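Sachstandsbericht Vorhaben Likar
Zweihändige Montage mit humanoiden Händen: Lernen aus Demonstrationen
Stand: 12. August 2022

1. Gegenstand des Berichtszeitraums

Berichtet wird über Arbeitspaket 3, Erlernen von Füge- und Umsetzaufgaben an einem Teilesatz mit engen Passungen. Die Datenaufnahme ist abgeschlossen, das Training der zweiten Modellvariante läuft. Der Meilenstein aus dem Januar (Inbetriebnahme der Steuerung Sketis auf beiden Armen) wurde bereits im letzten Bericht als erfüllt gemeldet.

2. Datenaufnahme

Aufgezeichnet wurden 637 Demonstrationen per Teleoperation. Nach Durchsicht verbleiben 500 für das Training. Aussortiert wurden Durchläufe mit Verbindungsabbruch, mit unvollständigen Gelenkdaten sowie solche, bei denen ein Teil außerhalb des Arbeitsraums zu liegen kam. Die Annotation der Teilschritte erfolgte mit dem Werkzeug Gomum. Die Anordnung der Teile wird zwischen den Durchläufen verändert, der Hintergrund bleibt schwarz verhängt.

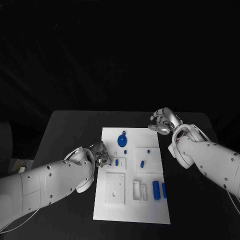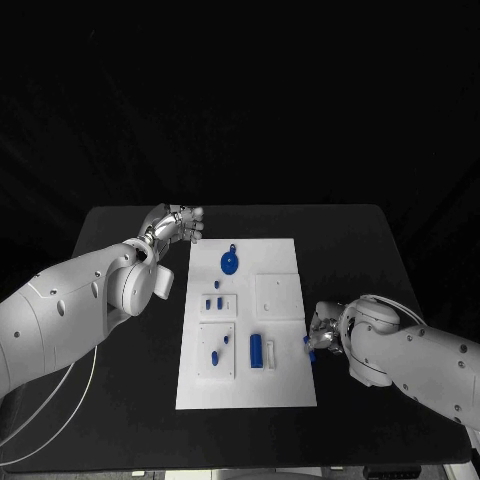
Arbeitsplatz mit blauen Teilen und weißen Aufnahmeplatten in zwei unterschiedlichen Anordnungen; im zweiten Bild hält die rechte Hand einen kleinen Stift.

3. Verfahren

Die Basisvariante bildet Kamerabild und Gelenkstellungen direkt auf Zielpositionen der Arme und Finger ab. Die zweite Variante (interne Bezeichnung Yuan) sagt kurze Aktionsfolgen voraus und überlagert sie zeitlich. Beide Varianten verwenden denselben Bildencoder und dieselbe Aufteilung in Trainings- und Validierungsdaten. Kraftmesswerte gehen bisher nicht ein.

4. Zwischenergebnis

Für die Basisvariante liegen 40 Testläufe vor. Das Greifen der Stifte gelingt überwiegend. Die häufigste Fehlerursache ist ein seitlicher Versatz beim Absenken, der zum Verkanten am Bohrungsrand führt. Bei den Zylindern tritt der Fehler seltener auf, dort überwiegen Abweichungen in der Orientierung nach dem Greifen. Für Yuan liegen nur Validierungswerte vor. Der Vorhersagefehler der Fingergelenke ist geringer als bei der Basisvariante, eine Aussage zur Erfolgsrate am realen Aufbau ist daraus nicht ableitbar.

5. Abweichungen vom Arbeitsplan

Die Kalibrierung der Handgelenke musste wiederholt werden, der Beginn der Testläufe hat sich dadurch um etwa 3 Wochen verschoben. Kostenneutral. Der Abschlusstermin des Arbeitspakets bleibt unverändert.

6. Nächste Schritte

Testläufe mit Yuan unter identischen Startanordnungen
Auswertung der Fehlerfälle nach Teiletyp
Entscheidung über die Einbindung von Kraftmesswerten in Arbeitspaket 4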